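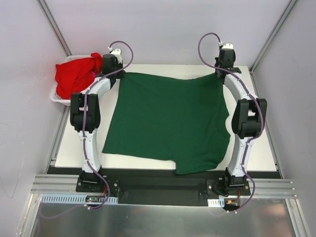

Session 3: Two arms on one table

In this session we continue with the folding table in the shared workshop. Please read these notes before you come, because the time at the bench is short and each group gets only 30 minutes.

The two arms stand on the same side of the table, each on its own base. They must share the space in the middle, so the first thing to learn is where the two reach areas overlap. Draw this area on paper. Bring the paper with you.

Cables. The cable needs a free loop above the gripper, otherwise the wrist pulls on it when it turns. Fix the rest along the links with small ties. Do not make the ties very tight. Before power on, move each joint slowly by hand through its full range and watch the loop.
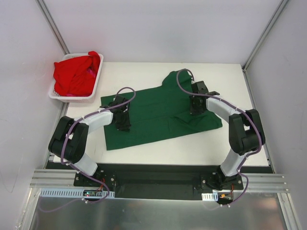
Cloth is more difficult than a box or a cup, for it has no fixed shape. A program which knows only the position of the garment will not go far. We need to know also where an edge is, and if there is one layer under the fingers or 2. In the Zuven software, which we use since February, you can save a grip point by name. Please use clear names, such as "left hem", and not "point 2".

Close the fingers slowly. If they close too fast, they push the cloth away before they hold it. When both arms hold the same piece, the second arm must wait until the first has stopped. 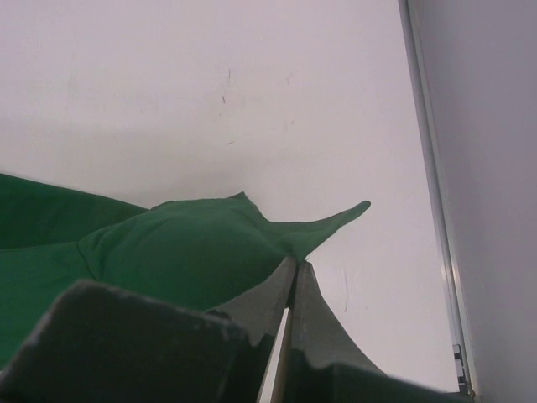
Mollenholm Open Workshop, Home Automation Group

A grip near a corner gives a short free end above the fingers. For lifting this is good enough. For folding it is often better to open the fingers and take the cloth again, closer to the corner.

Homework

Write the steps for one fold, from the first grip to the release. For every step, note which arm moves and which arm waits. Groups that build their own table at home can use the Bakalis drawing for the base plates, but check the hole distance first.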